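拼词与归拢：幼儿字母积木桌外游戏的整理方式研究
学生课程项目报告

课程小组成员：玛尤莉·蓬玛（Mayuree Phromma）、卡诺婉·颂巴恭（Kanokwan Sombatkul）、莫希特·乌尼亚尔（Mohit Uniyal）
指导教师：于盖特·夏庞蒂埃（Huguette Charpentier）
提交日期：2018年10月3日

摘要
本报告以木制字母积木为对象，考察在地面上进行拼词活动时，积木的摆放与归拢方式对活动延续性的影响。项目在佩查拉特（Petchrat）学习中心的活动室内进行，自四月起共开展9次活动。报告提出“词列”与“料堆”分区的做法，并就积木的分拣、清点和存放给出建议。

一、项目背景
佩查拉特学习中心现有字母积木由历年捐赠和采购累积而成，总数为204块，分属若干不同套装。各套装的木色、字母颜色及印刷样式互不一致，部分积木表面为字母，部分积木另有图案或纹路。中心原先将全部积木存放在同一只大箱内，活动结束后由教师统一倒回。幼儿再次取用时须在箱内翻找，往往在找齐所需字母之前便转向其他玩具。

中心教学负责人阿宾雅·盖赛（Apinya Kaewsai）于学期初提出，希望学生小组就积木的使用与整理提供一份可供教师参考的报告。小组经讨论后，将题目限定为地面拼词活动，不涉及积木的搭建用途，也不对幼儿的识字水平作出评价。

二、问题与目标
小组在首次走访中记录了以下情况：幼儿拼出的单词与未使用的积木混在一起，旁观者难以分辨哪些积木属于正在拼的词；积木朝向不一，字母面朝下或朝侧面者须逐一翻转；归还时无分类标准，同一字母的积木分散在箱内各处。

据此确定两项目标。其一，形成一种适于地面操作、无须另购设备的分区方式。其二，制订与分区方式相衔接的收纳办法，使下一次活动开始时不必重新翻找。

三、分区方式
小组比较了两种布置。第一种沿用中心原有习惯，积木倒出后平摊于地面，幼儿随处取用、随处拼词。第二种将地面分为左右两侧，一侧留给正在拼写的单词，称为“词列”；另一侧集中放置备用积木，称为“料堆”。两者之间保留空地，供取放和走动之用。

料堆不要求整齐。小组最初曾设想将备用积木按字母顺序排成若干行，试行后认为排列所占时间过长，且幼儿取走几块之后行列即告散乱，故放弃这一设想，改为只要求料堆不越过中间空地。

词列同样不要求笔直。依次排开的积木只要字母朝向读者、先后次序清楚，即使各块角度略有不同，仍可辨读。橙色积木上的白色“A”与“R”，以及黄色积木上带白色描边的红色“E”，虽来自外观不同的积木，自左向右仍能连读为“E、A、R”；右侧成堆的积木则以原木色居多，夹有橙红色的一块，与词列不相混淆。 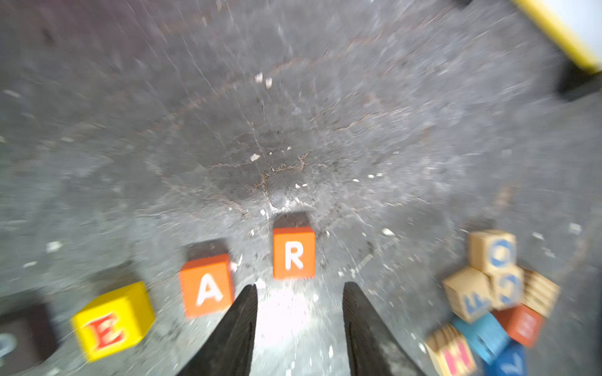
四、观察结果
（一）取用
采用分区之后，幼儿多先在料堆一侧蹲下挑选，再将选中的积木移到词列一侧。由于料堆中的积木相互叠压，底层积木的字母面常被遮挡，教师可适时将料堆拨开，但不宜代为翻找指定字母。

（二）辨认
颜色差异对辨认有一定影响。小组原以为颜色统一的积木更便于阅读，观察中则发现，颜色不同的积木并列时，幼儿较易指出“第几块”，教师讲评时也便于指称。字体差异带来的困难相对较大。带衬线的字母与无衬线的字母同时出现时，个别幼儿会询问二者是否为同一字母，教师宜当场取两块积木并置说明。

（三）歧义字形
部分积木的字母在倾斜或倒置时易与其他字形混淆，如“M”与“W”、“Z”与“N”。小组建议将此类积木单独放入一只小盘，待幼儿熟悉正立方向后再并入料堆。印有条纹或凹槽的一面不宜作为正面使用，拼词时应将字母面转向读者。

五、收纳办法
1. 先收词列，后收料堆。收词列时由拼词的幼儿逐块读出字母，再放入盒中。
2. 收纳盒按字母分段，不按套装或颜色分开。各段以贴纸标明首尾字母。
3. 元音字母使用频繁，单独设一盒，置于架子最下层。
4. 表面起毛、边角开裂的积木另放，由教师检查后决定打磨或停用。
5. 每学期末清点一次，缺失字母登记于架侧的表格。

收纳盒采用中心已有的特尔纳（Ternar）塑料浅盒，另购分隔板一批，费用共计695铢，由课程经费支付。小组亦曾考虑约西茨（Jositz）的多层抽屉柜，因抽屉较深，幼儿不易看清内部，未予采用。

六、讨论
本项目的观察次数有限，参与幼儿并不固定，所得结论仅适用于与佩查拉特学习中心条件相近的活动室。小组未对取用时间作计时比较，文中有关快慢的表述均来自现场记录和教师反馈，使用时应予注意。此外，活动均在日间进行，地面受光不均，靠窗处反光较强，浅色积木上的浅色字母不易看清。是否应将活动区移离窗边，有待后续观察。

关于积木补充，盖赛老师提出可从雷夫顿（Revton）玩具店选购整套新积木。小组认为现有数量已能满足日常使用，欠缺的主要是重复率较高的字母，建议优先补充“E”“A”“T”“S”四种，其余暂不购置。

七、建议
中心可自下学期起在一间活动室内试行分区与分段收纳，由当班教师每周记录缺失字母和损坏情况。试行满2个月后，如无明显不便，再推广至其他活动室。收纳标签宜同时使用大写与小写字母，以便与阅读角的卡片配合使用。

附录所列清点表及标签样式已交中心办公室存档，原始观察记录由颂巴恭同学保管，可供指导教师查阅。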